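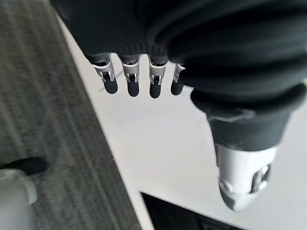

How often should I run the dishwasher?

Whenever it's full, and for most homes that comes out to once a day or every other day. I run mine at night after the last tea mug comes in. If you live alone and it takes you four days to fill it, do a quick rinse cycle in between so nothing turns to cement (oatmeal, I'm looking at you).

Do I have to rinse everything first?

Nope! Scrape it, don't rinse it. I grew up in Erkville with a mother who basically washed every plate before it was allowed into the machine, and it took me years to quit. Get the bones, rice and lettuce into the trash and let the detergent do its job. The one thing I still rinse is egg yolk — I've lost that fight too many times.

Where do mugs go?

Top rack, upside down, leaning a little if the rack will let them. The lean matters more than people think, especially with mugs that have a dip in the bottom, the kind that hold a little puddle and then dump it down your sleeve when you unload. I have a pale blue one that I love and it's the worst offender in the house.
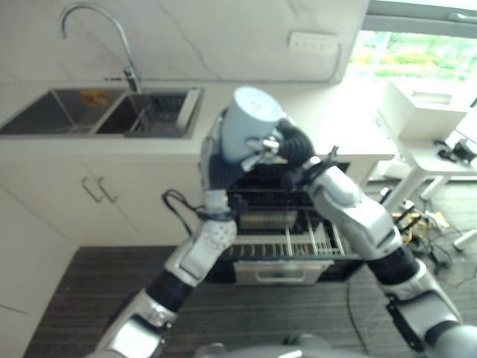

If a mug still has a puddle at the end, tip it out before you touch anything else, then put it in a drying rack for a while. Mine lives right in the sink so it can drip all it wants. Unload the bottom rack before the top one too, or you'll be drying your plates a second time.

Can I put handmade mugs in there?

Ask whoever made it, if you can. I bought two from Nattawut Suksawat at the Kaewsai pottery sale and he told me the glaze was fine but to keep them from knocking into each other. They get a spot at the end of a row with some breathing room. If there's gold trim or a crack you can feel with your fingernail, wash it by hand.

Which way should plates face?

Toward the middle, where most of the spray is. One plate per gap! I know you can squeeze two in. I've done it, and I've peeled them apart later with the spinach still in between.

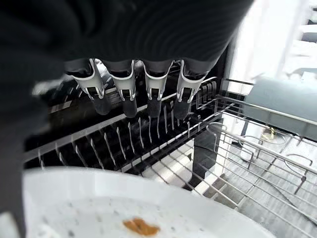
Big dinner plates sometimes stop the spray arm from turning, so give the arm a push with your finger before you close the door. If it bumps something, move that plate to the side or the back. And bowls don't really like plate tines, so I tilt them and skip every other gap when I have the room.

Why are my glasses cloudy?

Usually hard water. Soak one in white vinegar for 20 minutes and see if it clears up. If it does, you've got mineral film, and rinse aid will help a lot. If it stays cloudy, the glass is probably etched, and that's permanent (sorry).

How do I clean the filter?

Pull out the bottom rack, twist the filter loose, and scrub it under warm water with dish soap and an old toothbrush. I do mine every 2 weeks. My neighbor Natnael Tsegaye had never done his, and we got an olive pit and most of a jar label out of it.

Some filters don't twist, so check your manual before you start yanking on things.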